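Removing creases from a small cloth left crumpled on a table

Asked by Haruto Hosoda, Mar 17, 2024

I have a tan cloth that gets left in a wad on a white table. Folding it later leaves the old creases in.

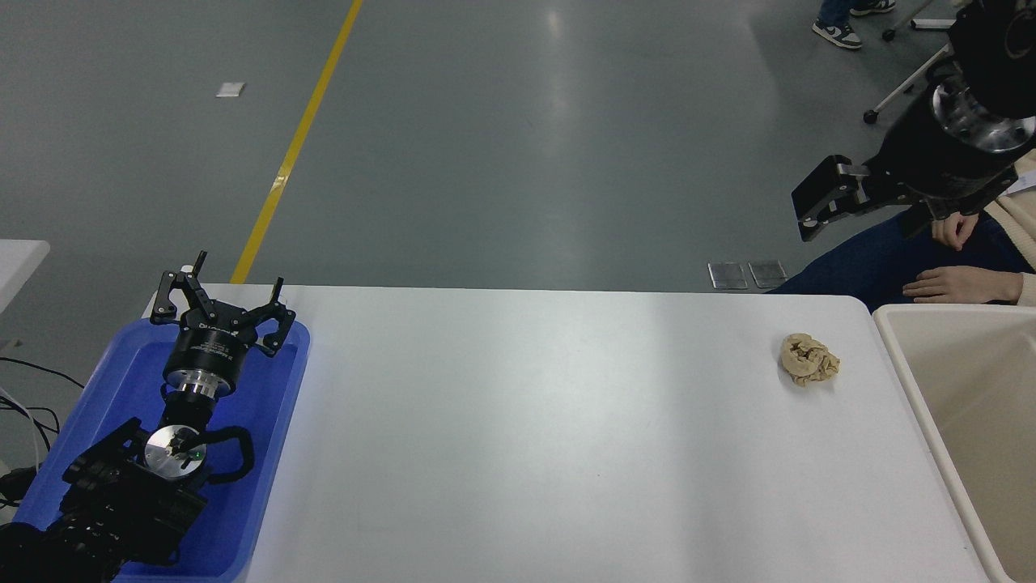

Answers (3)

Osamu Ueda
Check the care label first. If ironing is allowed, mist the cloth lightly, wait 10 minutes, then press on low heat. Work from the center out – don't drag the corners. Not on the bare tabletop, use an ironing board.

Imai
just hang it up

Cuvska
Ueda's method works for cotton. For linen, iron while still damp and fold after it cools. I fold mine in thirds one way and in half the other. Set creases may need a full wash. Mine took about 16 minutes in the dryer, removed slightly damp.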